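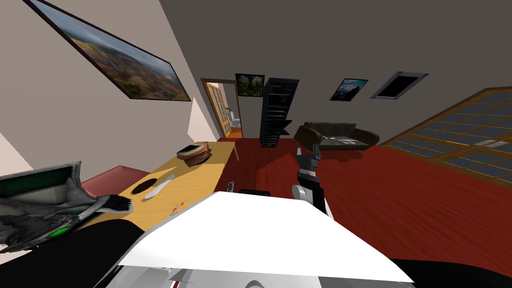
Remote-driving firm Hollex has put its two-armed robot into a simulated flat and is asking people to sit down and steer it through small household jobs. First sessions ran in May. Results so far are mixed, the company says, and it wants more drivers.

The idea is simple enough. A person at a desk holds a pair of hand controls, the simulated arms copy the movement, and the whole run is saved so the software can learn from it later. Nothing real gets dropped or broken. There's a living room with a sofa, a long table, pictures on the wall, and the keys job is set at the table.

Periklis Kyriakidis, who runs the sessions, said new drivers lose track of the wrist more than anything else. "They watch the hand and forget which way it's pointing. Then they're looking at the ceiling and they've got to find thier way back down."
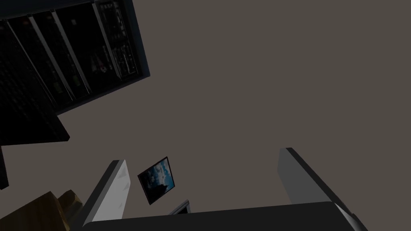
Does a driver need any experience with robots?
None at all. Hollex gives each person a short practice slot first, and gamers have not done noticeably better than anyone else.

The tally up to now is 3977 saved runs, good and bad together. Bad ones are kept, Kyriakidis said, but marked as such. The current group is 16 drivers working 2 shifts, morning and late afternoon. More places to come if the Norel site opens on time.

Picking up keys is the one they grumble about. Small, flat, and the fingers have to come down close to the tabletop before they close. Drivers are told to stop short, look, then go in slow. Most rush it.

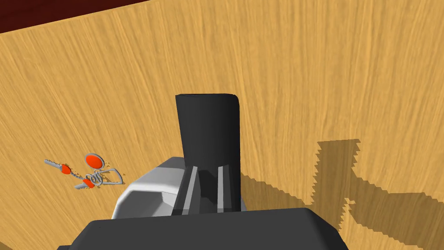
What happens next

Kalon, the software partner, gets the full set of runs and will train on it over the summer. A trial on a real arm is planned at Onuoha's workshop, same job, real table. No date given. Hollex would not say what it's paying per session, only that travel is covered and theres a lunch.

Anyone wanting a place can put their name down at the Hollex front desk before noon. Bring glasses if you wear them, the headsets take most frames.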